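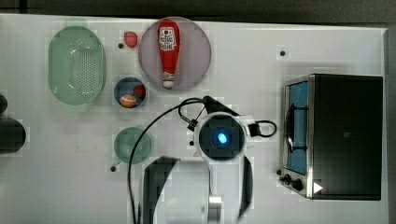 Play food and dishes on the white table, ketchup on the pink plate.

Search this forum Search Advanced search

Play kitchen: how many things to leave on the table?

guido_marchetti wrote:
Good evening to all. I am setting up a pretend kitchen corner for our playgroup in Dimia, which opens in February. We will have children of three and four years, never more than 20 in one morning. I have now a large white table with the dishes and the food directly on it, no shelves yet.

My question is simple. Do you put all the things out at the same time, or do you keep a part in a box and change it? My colleague wants everything out. I am afraid that the children will only push it to the floor.

Also, I would like that each dish has its own food, but I don't want to be too strict with this.

tedesco_anna wrote:
Hello Guido. I would put out less. In our group in Skulirport we had a very full table and the children did not cook, they only carried things from one side to the other. When we went down to one pan, some plates and 4 foods, they began to play restaurant.

The blue one with the orange fruit is good, because a child sees at once what it is for. I would take away the green oval one, it stays empty and it occupies the best place.

femine68 wrote:
I don't agree with Anna, sorry. Carrying is also play! My smaller ones carried for a whole winter and they were very happy. And an empty dish is an invitation, the child has to decide what goes in. I would leave it exactly there.

What I would change is the ketchup. Lying across the plate it looks like the dinner is ketchup.

guido_marchetti wrote:
Thank you both. About the ketchup you are right, but the bottle rolls when I lay it directly on the table, and on the plate it stays. I tried the banana in another dish:

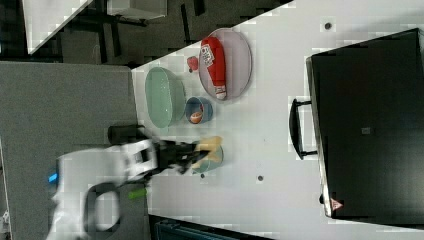

Re: Which dish for the banana?

tedesco_anna wrote:
Too narrow for it, in my opinion. Long foods need a flat plate. A child of three pulls the banana and the dish comes with it. Why not put it on the pink one, and let the ketchup stand up at the back?

guido_marchetti wrote:
The ketchup does not want to stand, I tried with both ends. For the banana, I think I will let it lie on the table, without any dish. The children can choose where it belongs. I was making a test of the places with my daughter, who is five and has strong opinions,
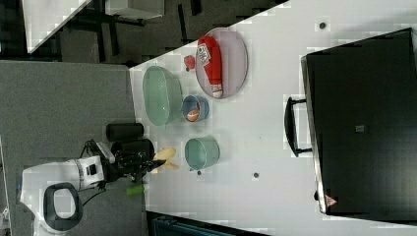
and she says that the red one must stay outside of the plate, next to it, because it is "for after". I don't discuss with her. She would also like a real menu with prices, everything at 1000, also the banana.

femine68 wrote:
Your daughter is right about the menu. Ours cost 1231 for a soup and all paid without complaining.

Do you keep the vegetables separate from the fruit? I stopped with this, it made only more work in the evening.

guido_marchetti wrote:
No, all together in one basket when we close. Only the dishes I will put one inside the other, the small blue bowl on top.

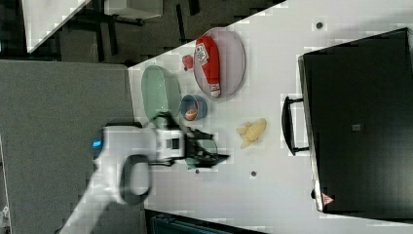
Banana in the open part of the table, orange fruit in the blue bowl.

tedesco_anna wrote:
It is better with the banana there. I still find that the pale green one is too near to the edge, with small children it will be on the floor in the first five minutes. Move it a hand more to the middle.

femine68 wrote:
Let it fall, it is a toy dish. But all right, a hand more to the middle.

guido_marchetti wrote:
I will move it. For the box with the rest, do you use one with a cover or without? I saw one with a cover that is the right size for under the table, but the cover is heavy for them.

tedesco_anna wrote:
Without. They lose the cover anyway, or somebody sits in it.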